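Marble benchtop next to the basin: seal it, live with it or rip it out?

Posted by Denise Rudd, 25/02/2024

We bought a place in Zukdale last winter and the previous owners had put marble in the laundry and the main bathroom. I like the look. What I don't like is that every bar of soap leaves a dull patch and I can feel it with my fingertip even after a wipe. Two quotes so far. One bloke wants $315 to hone and reseal the bathroom top, the other wants a bit over $1,000 to do both rooms and says anything cheaper is a waste of money.

The soap is just ordinary white bar soap. My husband won't use the pump stuff, so don't suggest that.

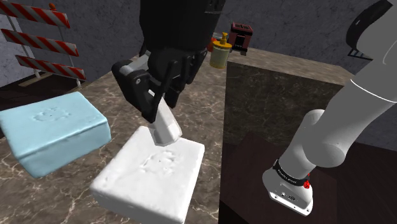 Reply from wirnetti_tiler

Two different problems get mixed up here. Soap scum sits on top of the stone and comes off. Etching is the stone itself being eaten by something acidic, and no sealer stops that. Bar soap is alkaline so it is unlikely to be etching unless someone has been at it with vinegar.

Try a pH neutral stone cleaner and a soft cloth, leave it 4 minutes, rinse with warm water, dry it. If the dull patch is gone, keep your $315.

Reply from Sandra Wragg

Agree on the vinegar. My mum cleaned hers with vinegar and bicarb for years and it looked like the bottom of an old saucepan.

I'd still seal it though. Ours is done every second year and water beads up nicely.

Reply from wirnetti_tiler

Beading tells you water isn't soaking in. It doesn't tell you anything about the dull marks. I've been to plenty of houses where the owner has put three coats of sealer over soap film and then wondered why it looks cloudy. You have to strip it all back then.

Reply from Poul_B

Denise, what colour is the stone? White marble hides a soap mark and shows everything else. The brown ones are the opposite. I put a brown with white veins in our ensuite and it's been no trouble, you can't tell a water spot from the pattern unless the light is low.

Reply from Denise Rudd

Brown and taupe mostly, with some charcoal patches and a lot of thin white and cream veins going everywhere. Some bits are closer to sand. 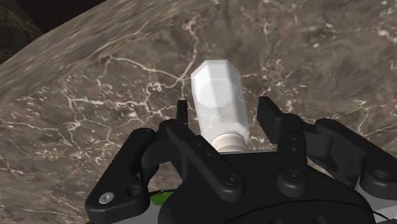

I went over it last night with a torch held flat to the surface. The marks are all on the side where the soap lives and there's nothing near the wall, so I'm leaning towards scum. I've never used vinegar on it but I can't speak for the last people.

Reply from Hayley Garside

Get a soap dish. One with a drain lip that tips into the basin. Ours is from Baltier and cost less than lunch.

Reply from Poul_B

A dish just moves the puddle if it has feet. Mine left four little rings. Put felt under it, or go for the wall mounted kind.

Reply from Hayley Garside

Mine hasn't left rings and it's been there since we moved in. Rinse it once a week.

Reply from Yvonne Stockdale

I paid $150 for a reseal in a smaller bathroom and regretted it, he didn't clean it properly first. Whoever you get, ask what they strip it with and whether they test a corner. If they can't answer, move on to the next one.

Reply from Denise Rudd

Thanks all. Did the neutral cleaner this arvo on one patch by the tap and most of it lifted. There's a faint ring left that might be the real thing. I'll do the rest next weekend before I ring anyone back.

Reply from wirnetti_tiler

Good. If the ring is still there dry, a marble polishing powder will usually take it down on a gloss finish. Don't use it on honed.

We use cookies to remember your login and forum settings. By continuing to browse you accept our cookie policy.

Contact us | Forum rules | Copyright Rahimi Home Forums | Back to top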